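Laklow stacking bins, set of 3 - review

Posted 7/8/18

Ok so these took forever to show up but they're here and I've had them in use since February, long enough to say something useful I think. Quick version: good bins, bad lids, don't pay full price.

What I was replacing: two big Cumex tubs. Deep ones. Everything went in, nothing came out unless you dumped the whole thing on the floor. Which is what the kids did. Every day. Small bricks at the bottom, always.

So the idea was shallow open bins, sorted by color, at a height a four year old can reach. Looked at the Veda ones first (too tall, sides bow out once they're full) and the wooden Lengyel crates, which are lovely and cost silly money and have gaps in the corners. Gaps + little bricks = no.

The Laklow ones are plain plastic. Smooth inside so they wipe out in seconds. You can mix colors when you order, which I'd say is the main reason to get them. Color of the bin doesn't have to match what goes in it but kids remember "yellow one" way faster than any label. I wasted an evening on labels. Skip the labels.

Sizes run small. Measure your shelf first, the rim sticks out further than the listing says and mine only just fit side by side. If you have a really big collection (we're somewhere north of 2000 pieces, grandparents) you'll want more than one set or you'll be back to a tub for the overflow.
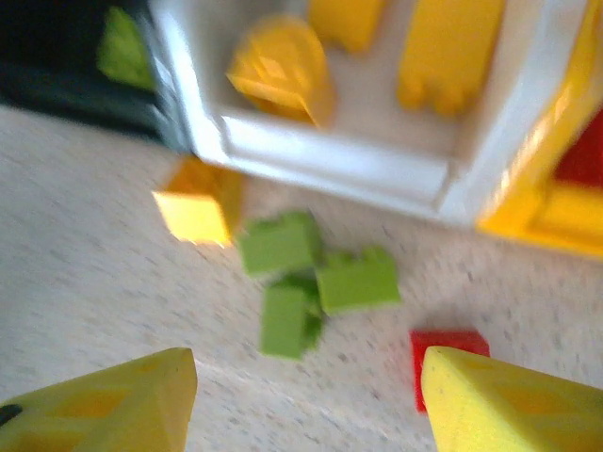
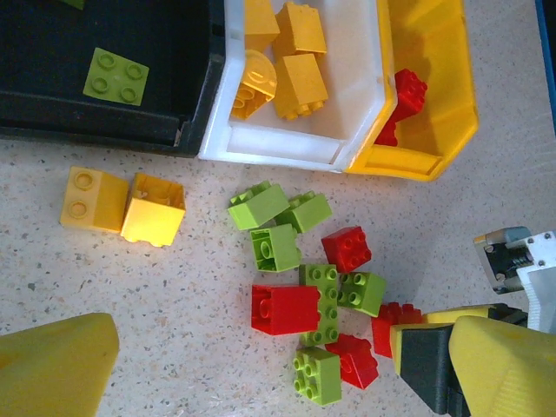
Green in the black bin, in both this one and the next.
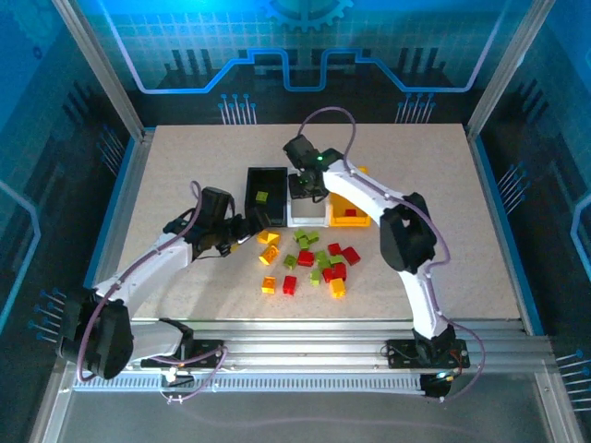 Lilla Bozsik: Had the same set for a year and agree on the lids, ours went in the recycling. But I'd disagree on sorting by color! We went to sorting by shape after a few months and they build a lot more now. With color they just made walls. Also the black one scratches if you drag it, worth knowing.

Fair point on shape, might try it over the summer. Haven't had scratches yet but ours don't get dragged much.

Back to the lids. They're thin, they pop off at one corner when you press the oposite one, and you can't stack with the lids off or the top bin just sinks into the one below. So "stacking" is a stretch. I use them in a row and that's fine by me, but if you're buying for a closet where you need height - look elsewhere.

Smell: a bit plasticky out of the box, gone after 2 days by the window.

Noise: loud. Hard bricks on hard plastic. A bit of felt in the bottom helps but then theres fluff in everything so I took it out again.

Would I buy again, yes, on sale, and I'd ask for no lids if they let you. Customer service did answer my email about a late delivery, took them a while though.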